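Questions I Get About the White Shell Chair

Ever since I wrote up the big curved chair (white glossy shell, cream padding, floor space of a small car) my inbox has been full of the same handful of questions, so I'm putting my answers in one place. I'm not a furniture pro! I just own one, and I've cleaned it more times than I care to admit.

Where did you get it?

Secondhand, from a shop called Jelínek that was clearing out its showroom in June. I paid 471 dollars, plus 7 for a bottle of their polish that I've used exactly once. The tag said Grustska, and I've had a terrible time finding anything about that name since. If you know more, write to me, please.

How do you clean the shell?

Warm water, a drop of dish soap, a soft cloth. That's the whole routine. I wipe from the top down so the drips don't run over the parts I've already done, and then I go over it again with a dry cloth or it streaks like crazy. No scrubby sponges, ever. I tried one on the back on day two and there's a dull patch there that I now keep turned to the wall.

And the padding?

This is the one that takes time. The cream fabric shows everything, and the padding along the rim is where everybody grabs. I vacuum it with the little brush head first, then dab (don't rub!) with a barely damp cloth. On the ribbed sections I go with the ribs, up and down, never across. Going across just pushes the crumbs deeper into the grooves and you'll be picking at them with a toothpick all evening.

Can I pull the padding off and wash it?

On mine, no. I've felt all the way along the edge looking for a zipper and never found one. A reader with a Plemwood chair told me hers comes off in two pieces, so check yours before you take my word for it. Press along the edge with your fingertips, slowly, and if something starts to give, stop and look before you pull.

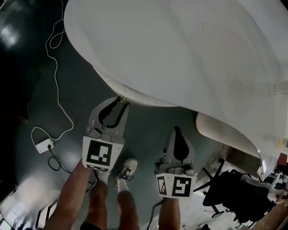
If you do get a loose spot where the padding meets the shell, don't reach for the superglue. I used an upholstery adhesive from Piline, put on with a cotton swab, and held it down with my thumbs through most of a podcast. It's been fine since Monday, so ask me again in a few months.

Will it scratch my floor?

It can if you drag it. I slide a folded bath towel under the bottom and pull the towel, which works great on anything slick and not at all on carpet. Shiny floors show every grain of sand too, so sweep first. Yes, I learned that the dumb way.

Is it comfortable?

For reading, yes, wonderfully so. For dinner or a laptop, forget it, you sink back and your elbows have nowhere to go. I'm on the short side and I add a pillow.

How much room does it need?

More than you think! Measure your doorway before anything else, and then the hall, and then whatever corner comes after the hall. I gave mine an extra foot on every side so I can get around it with the vacuum.

Would you buy it again?

At 471, yep. I saw a similar one listed for a lot more last week and closed the tab pretty fast.

Do you sell the polish?

No, sorry. I don't sell anything, and I'm not mailing you mine, though a couple of you have asked very nicely.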